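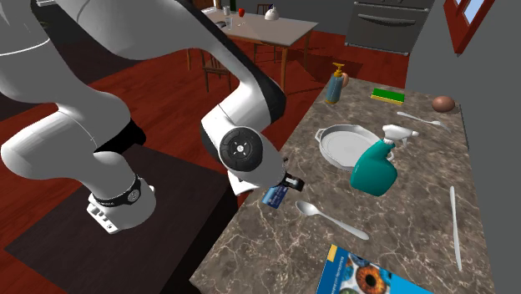
Que la pinza cara gane a la barata no es noticia, protestaba un lector de Jildale a media mañana, y pedía que le avisaran cuando ocurriera lo contrario. Pues ya puede darse por avisado. En la comparativa que Prultach ha publicado en agosto, hecha por entero en simulador, la pinza de dos dedos de Claeys ha superado a la de Zengate, que tiene 3 y cuesta bastante más. Se ejecutaron 1.641 intentos de agarre en una cocina virtual, con tarjetas, cucharas y una esponja entre los objetos. La ganadora acertó en aproximadamente el 69 % de los casos, cifra que en una cocina de verdad obligaría a comprar vajilla a menudo. Zengate atribuye el resultado al controlador, que era el mismo para ambas. Prultach repetirá las pruebas con brazos reales y, de momento, sin huevos.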